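Products Liability and Mass Claims – Member Discussion
Topic: Remittitur deadline in the Lurkus matter
Replies: 7

a_jakubowski
Posted December 2, 2018
Members will be aware that the trial court in the Lurkus sealant case has reduced the punitive award and given the plaintiff a fixed period in which to accept the lower figure or go back for a new trial on damages. My office represents 50 claimants with filings against the same manufacturer, Prekmont, and several have asked whether they should expect the same treatment. I would welcome the views of colleagues on how the reduction should be explained to clients whose cases have not been set for trial.
Aniela Jakubowski

misine_desk
In our view the explanation should be brief. A reduction in one case binds only the parties to that case. The court found the evidence of conduct sufficient to support punitive damages and disagreed with the jury on the amount. Clients should be told both things in the same letter.

bprochazka
I must disagree in part with the previous reply. It is correct that the order binds only the parties. It is also correct that every mediator who handles a Prekmont file this winter will have read it. The ratio the court used will appear in the first defense offer, and clients who were told that the order does not concern them will feel misled. I would put the ratio in the letter.
Boris Procházka

misine_desk
The ratio was specific to the record in that trial. Placing it in a general letter invites clients to multiply it by a compensatory figure they do not yet have. We have seen this done before, with unfortunate results at settlement.

karamanlidis_office
We represented a defendant in a similar matter and offer the following from that side. Defense counsel will cite the order whether or not it is persuasive. The better protection for claimants is a complete medical record. Of the 1,211 pages produced in our matter, fewer than 200 dealt with the duration of exposure, and that was the issue on which the appeal was argued. A client who keeps employment records and purchase receipts will be in a stronger position than one who has studied ratios.

a_jakubowski
I am grateful for these replies. I intend to mention the ratio in one sentence, with a statement that it was drawn from the facts of that trial. Mr. Procházka's point on mediation is well taken – our first session is in the new year and I would prefer that clients hear of the ratio from us. The comment on exposure records will go into the letter as a separate paragraph.

bprochazka
That seems a fair course. I would still move the sentence to the opening of the letter, as many clients do not read past the first page.
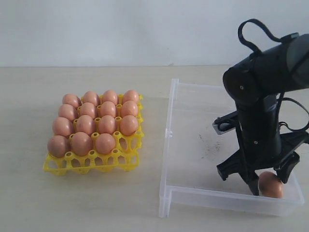 Can a plaintiff accept the reduced award and then appeal the reduction?
In most courts a plaintiff who accepts the lower figure gives up the right to challenge it, although some states allow the point to be raised if the defendant appeals first. The rule of the particular state should be checked before any consent is filed.

misine_desk
We agree with the note on state rules. Our own practice is to have the client sign the consent only after a meeting in person, and to record the advice in writing on the same date. In one November file the client later recalled the meeting quite differently, and the written record settled the question.

karamanlidis_office
A small correction to my earlier post. The pages on duration of exposure included the expert appendix. Without the appendix the number was 90.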